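Visit report: Drasix display calibration lab, Vasville
9/29/23

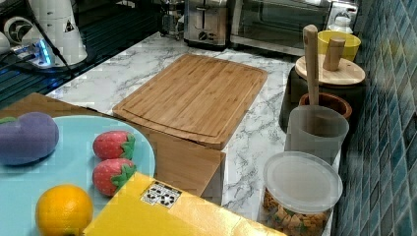
Drasix builds small and mid-size OLED panels for phones and handheld terminals. The Vasville site does not make the panels. It receives finished modules from the plant in Dudwood, measures them, writes correction data to each one and ships them to phone makers. The lab opens its doors to trade visitors twice a year, and the September session ran for a full morning.

Visitors sign in at the front desk, leave phones in a locker and put on a grounding strap and overshoes. Notes on paper are allowed. The tour follows the path of a module through the building, starting at incoming inspection.

Incoming inspection

Modules arrive in sealed trays. Each one is powered up on a test fixture and shown a set of flat fields: black, white, red, green, blue and several levels of gray. A line-scan sensor looks for dead subpixels and bright spots. Modules that fail go back to Dudwood with a defect map stored against the serial number. The lab would not give its reject rate.

Most of the delay at this step comes from the connector. The flex cable has to be seated by hand, and a poor contact reads the same as a dead row. The fixture retries 2 times before it flags the part. Staff said a new clamp is being tested, but it was not on the floor during the visit.

Uniformity correction

This was the longest stop. OLED subpixels do not all put out the same light for the same drive current, and the differences are easiest to see in dark grays. The lab photographs each panel with a cooled monochrome sensor at several drive levels, builds a gain and offset table for every subpixel, compresses it and writes it to flash memory on the module.

We were shown one panel before and after. With a gray field at low brightness, the uncorrected panel had faint vertical bands and a slight pink cast toward the bottom corner. After correction the bands were gone at normal viewing distance. Up close in the dark booth, a trace of the corner cast was still there. The engineer running the booth said it fell within the spec.

Compression is a compromise. A full table would need more flash than most customers are willing to pay for, so neighboring subpixels share values where the difference is small. Drasix offers two table sizes. The larger one adds to the write time, and write time is the bottleneck on this line.

Color and brightness

The next room has three booths, each with a spectroradiometer on a fixed arm. The reference panel used in the demonstration measured 1375 nits on a small white patch in high-brightness mode. That figure should not be read as a full-screen value. With the whole screen white, the driver cuts current to hold down heat and power draw, and the reading was much lower. The lab did not want the full-screen number published, as the panel is still in pre-production.

White point is set at this step, along with gamma. Two color profiles are stored by default, one for sRGB and one for DCI-P3. A third slot is left open for the customer. Phone makers often load their own "vivid" setting there, and the lab has no say in how it looks.

Warm-up matters more than I expected. Each panel runs for several minutes before the meter takes a reading, because the white point drifts as the module heats up. The waiting panels sit in a rack next to the booths with the same loop of mixed content on all of them.

Software

All stations log to Kimaro, the lab's in-house test database. An operator can pull up any serial number and see the defect map, correction table version, color readings and fixture ID. The interface is plain and quick. One useful feature is drift tracking by fixture: if the readings from one booth start to move away from the other two, Kimaro locks that booth until it has been checked against a reference lamp.

There is no customer access yet. Reports go out as spreadsheets -- several visitors asked about this, and the answer was that a read-only portal is planned, with no date.

Not covered

The burn-in test room was closed for the day. Lifetime data was not presented, and questions about the blue emitter were passed to Dudwood. Under-display camera areas were also left out, although a sample with one was sitting in the rack.

Practical notes

Parking is behind the building, and the entrance from the main road is easy to miss. The dark booth holds only a few people at a time, so larger groups wait in the hallway. Requests for the next session go through the Drasix sales office, and a company name is required on the form.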